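3.2 Materials and Conditioning

The ground fabrics were bought as finished yardage from the Irmont mill in a single delivery in February and kept in their wrapping until the first cut. Three weave structures were used: a plain weave, a 2/2 twill and a broken twill. All three are cotton and were piece dyed in pale shades, so that transferred color could be read against them without a correction for a dark ground. The selvages were trimmed off before sampling, as the end density in that zone differs from the body of the cloth.

The donor fabrics were knits and wovens dyed with reactive or direct dyes. Red shades were favored for the donor set. Direct reds without an after-treatment are known to bleed at wash temperatures that leave most blues and yellows unchanged, and a small transfer of red onto a pale neutral ground is easier to detect on the a* axis than a transfer of similar size on the b* axis. Donors were taken both from roll goods and from finished garments. The garments were left whole, including trims and linings, so that the bulk and folding of the load would be close to those of household washing.

All fabrics were conditioned flat for 27 hours before the first reading. Pieces that showed a hard crease after conditioning were steamed from the back, left to relax and conditioned again. No piece was ironed. Pressing flattens the yarn crowns and raises the measured lightness of twills in particular, an effect described for worsted suiting by Žukauskas and confirmed in our own trials on cotton.

3.3 Contact Staining Procedure

Contact staining was treated separately from staining in the bath. In the bath, dye reaches the ground fabric through the liquor and the result is mostly even. In contact staining, a damp donor rests on the ground for an extended time and the dye moves by wicking, so the stain follows the folds of the donor and is strongest where the two layers press together. The two kinds of damage call for different remedies, and earlier surveys that pooled them gave values that are hard to interpret.

The Fulport protocol places the donor as a flat swatch under a glass plate. We kept this arrangement for the reference series. For the main series the donor was bunched by hand and set down toward one side of the ground, with the center left uncovered as an internal control. Bunching gives an uneven contact area, and six repeats per pairing were made to bring the scatter down to a workable level. Figure 4 gives an impression of the surface texture of a gray ground beside a red cloth.
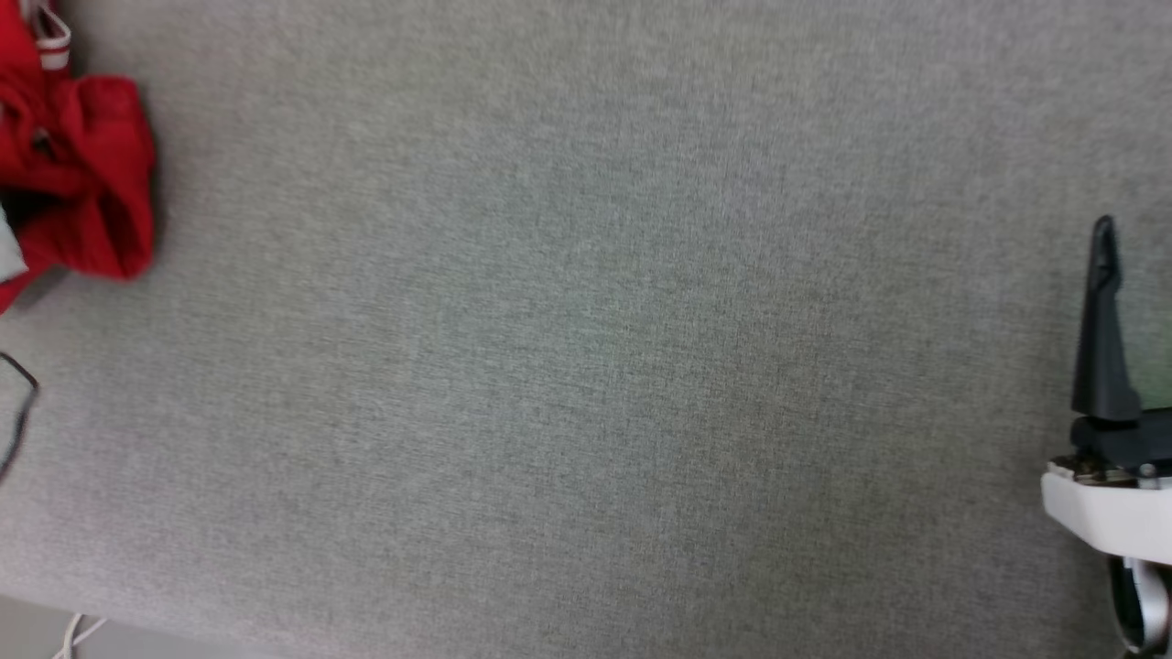

Figure 4. Light gray woven ground with crumpled red cloth at the upper left.

Color readings were taken with a sphere instrument, specular component included, at a grid of 32 points on each ground. The grid was laid out from a corner notch with a card template. At each point the instrument was turned through a right angle and read again, and the two values were averaged. This step matters little for the plain weave but cannot be left out for the twills, where the diagonal produces a directional difference in lightness larger than the staining effect at mild settings.

Points that fell on a slub or a visible yarn fault were read and flagged but not removed. The analysis was run with and without the flagged points. The ranking of the pairings was the same in both cases, and the values reported in Section 4 include them.

3.4 Abrasion Before Staining

A worn ground takes up dye differently from a new one. To cover this, one part of each ground fabric was abraded to 3000 cycles on a flat abrader with a standard wool face before staining. The cycle count was chosen from pilot work on the Clekdale samples, in which the surface fuzz had leveled off by that stage – further rubbing changed the handle of the cloth but had little effect on its reflectance.

Abraded pieces were brushed with the grain to remove loose fiber, conditioned as described in Section 3.2 and read on the same grid. Their unstained values served as their own baseline. Comparing a stained, abraded piece with an unstained, new one would count the change in surface hair as staining, and the error would be greatest on the broken twill, where the floats are longest and lift most readily.

Staining is expressed throughout as the total color difference between the baseline and the stained reading at the same grid point. The a* component is listed separately in the tables for the red donors.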